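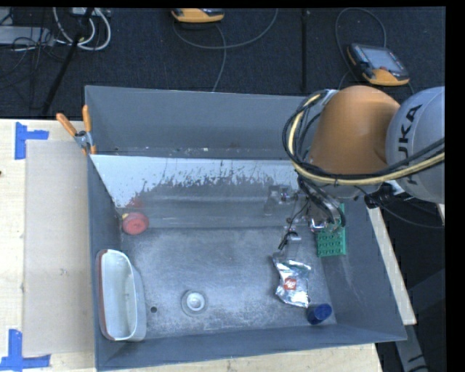
Filed under: TV, Grumbling

Gosstead is back for another season in June, and I have been told by three separate people that I need to be excited. I watched the first two episodes on Monday night and I'm not there yet.

The pitch is that this time the show "goes deeper." I've heard that before. Last season went deeper too, and what we got was a flashback episode that ran close to 100 minutes and told us the sheriff had a sad childhood. We knew that. He mentions it every time he gets in the car.

Flanix says the premiere was its biggest yet, but it won't say what counts as a view. If my TV rolls into the next episode while I'm brushing my teeth, am I part of the record? I'd like to see how many people made it past the first 30 minutes, and I doubt we ever will.

Aarti Sachdeva is still the best thing in it. She gets maybe 10 lines in the opener and I believed all of them. Rozália Szalai, who took over as showrunner, has promised shorter episodes and a real ending. The shorter part seems true so far. As for the ending, Shakya promised one as well, and I sat through every hour of that thing to watch a door close.

My sister thinks I should wait until episode four before complaining. She also liked the Shakya finale. I'll keep watching through the end of the month, mostly for Sachdeva, and then I'm probably going back to my old Gredar DVDs.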